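Home | Robotics | Equipment planning | Index

Bench arm budgeting is the costing of small servo-driven robotic arms before purchase. Price lists such as Sivholm's quote the arm alone - boards, cables and spares are entered as separate lines.
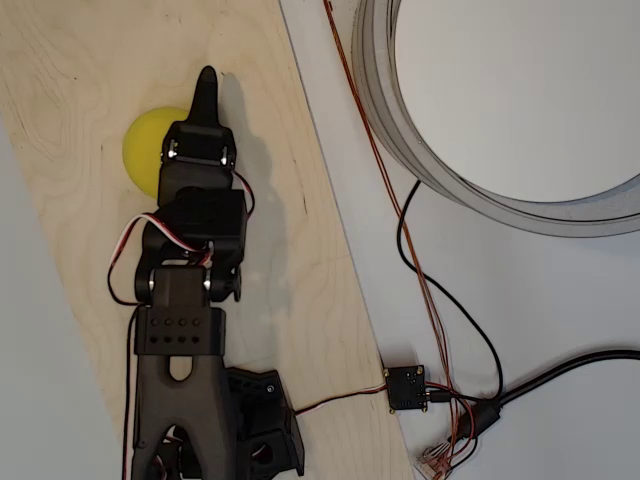
Black robotic arm on a plywood board, with a small circuit board and cabling beside it.

Planners commonly hold back 30 percent of the arm price for servos and printed parts. The Flarach method spreads the total over 3 years.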